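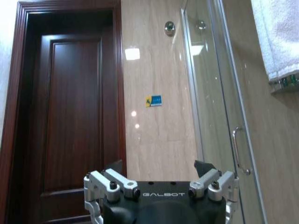 Bathrooms and Wet Rooms > Doors, Floors and Fittings

Dark wood door next to a corner shower – keep it or swap it?
14 replies | 491 views

tilly_grout
We're taking on a flat with a bathroom that was done before our time. Beige marble-look tiles on the walls, glass corner shower, grey marble counter by the door. The door itself is dark reddish-brown wood with a glossy finish and a frame to match. There is only a strip of tiled wall between the frame and the shower glass.

My partner wants it out and a white one in before we move in November. I like it. It's solid, it shuts properly, and I can't see the sense in spending money on a door when the extractor fan doesn't work. The quote from Vandberg for a new door and frame, fitted, was 500. That doesn't include making good the tiles around the frame.

Two questions. Will a varnished door last that close to a shower? And should the slippery floor sign on the tiles come off, or will it leave a mark? 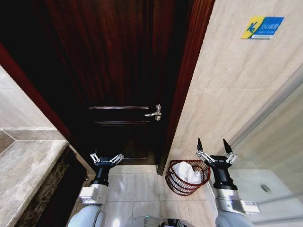 Re: Dark wood door next to a corner shower

pennyfold
Keep the door. Fix the fan first. Steam does far more harm to varnish than the odd splash, and a new white door will swell as well if the room never dries out.

Check the bottom edge. Fitters often leave it bare. Take the door off, lay it on its side and see if there's any varnish on it. If there isn't, give it two coats and leave it a day before you hang it again.

Likes: 4

oldstopcock
I'd disagree with some of that. The bottom of the frame goes before the bottom of the door. Water runs along the floor and sits against the foot of it. Press a thumbnail into the wood just above the tiles, both sides. If it gives, the frame is on its way out and you might as well do the lot at once, while the place is empty.

Also 500 for door and frame fitted isn't bad. I paid Flernetti more than that for a plain one and they left me to paint it.

tilly_grout
Thanks both. I did the thumbnail test this morning and it's hard on both sides. I haven't had the door off yet. There's a small gap under it so I might get a mirror in there first.

Any thoughts on the shower? It's the quarter-round sort with sliding glass doors, silver rails and a white curved tray. I was going to run new silicone round the tray while I'm at it.

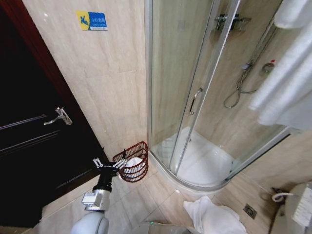 Marlowe66 thinks the tray should be filled with water before any new silicone goes on, and left that way until the bead has set. I did mine dry and it pulled away from the wall the first time someone stood in it. Get every bit of the old stuff out too. A plastic scraper, then white spirit, then wipe it down with something that doesn't leave a film. Keep off the inside of the frame where it meets the tray, on most of these you only seal the outside.

pennyfold
Agree on filling it. You need to work from outside the tray though, or kneel on a board across it.

oldstopcock
Look at the rollers as well. Sliding doors on curved ones jump off if the rollers are worn, and people blame the rail. I got a set from Andel for 129, which I thought was steep, but they've been quiet ever since. Measure the wheel and the hole spacing before you order.

hm_lowther
On the sign: warm it with a hairdryer and pull it slowly from one corner. Any glue left on the tile will come off with a bit of cooking oil. Glazed tile won't mark. If it's real stone, try the oil somewhere out of sight first, it can stain.

I'd leave it up myself. Polished floors are lethal with wet feet.

tilly_grout
It can stay for now then, we've got bigger jobs. Update on the door. I borrowed trestles and took it off on Wed 26 August. The bottom edge was bare wood, as pennyfold said, but sound. I sanded it lightly and it's had its first coat. 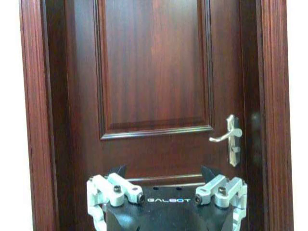 I'm keeping the silver lever handle as well. It was a bit loose, and tightening the screws on the plate sorted that. My partner has come round to the dark wood on condition that the hall side gets painted, so I've asked Wang Joinery whether you can do one face in a different finish without it looking daft at the edges.

oldstopcock
You can. Take the hall colour round whichever edge you see when the door is open from that side. Key the varnish well or the paint will chip at the latch within weeks.

pennyfold
Glad it's staying. What's happening with the fan?

tilly_grout
Electrician is coming next week. I'll post when it's in.

Share this thread (4)
Filed under: bathroom doors, varnish, shower trays
Contact us | Forum rules | Back to top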